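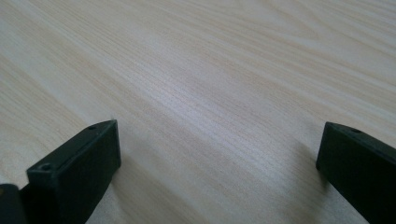 I get more excited about a plain wooden tabletop than any grown person should, and the pale ones are my favorites to look after. The trouble is that a light finish hides everything until the sun comes in low, and then there it all is: crumbs, rings, the sticky patch where someone had jam. You want to catch your table the way this one is catching the light, with a bright band of sheen lying right across the middle of the grain and nothing standing on it. That band is your best inspection tool, and it's free!

What you need

Two soft cotton cloths (old T-shirts are wonderful)
A bowl of lukewarm water with a few drops of dish soap
A dry towel
One sheet of 400 grit sandpaper, for oiled tables only
A small can of table oil, also for oiled tables only

Step 1: Find out what finish you have

Put a drop of water somewhere out of the way, under the edge if you can. Wait 4 minutes and wipe. If the wood has gone darker, it's oiled or bare and it's getting thirsty. If the drop just sat there like a bead, you have lacquer or fresh oil, and soap and water may be all you need.

Step 2: Clear it and look across it

Take everything off, even the fruit bowl. Crouch down so your eye is nearly level with the top and move your head slowly until the shine slides over each part of the surface. Dull spots are usually grease. Mark them with a bit of masking tape, or you will lose them the second you stand up - I always do.

Step 3: Wash with the grain

Wring the cloth out hard. Follow the grain lines from one end to the other in long strokes, and overlap them a little. Rinse the cloth, go over it again with clean water, and dry it straight away with the towel.

Step 4: Sand and oil (oiled tables only)

My friend Rianne Van Leeuwen taught me to leave the table overnight first, and she's right. Sand very lightly, always with the grain, and wipe off the dust. Rub in a thin coat of oil, leave it for about 25 minutes, then buff off every bit that hasn't soaked in. Lay the oily cloths out flat outdoors to dry and never ball them up, as they can catch fire on their own.

Keep plates and elbows off until the next day. I do mine every March, and the first breakfast on it afterward is a treat.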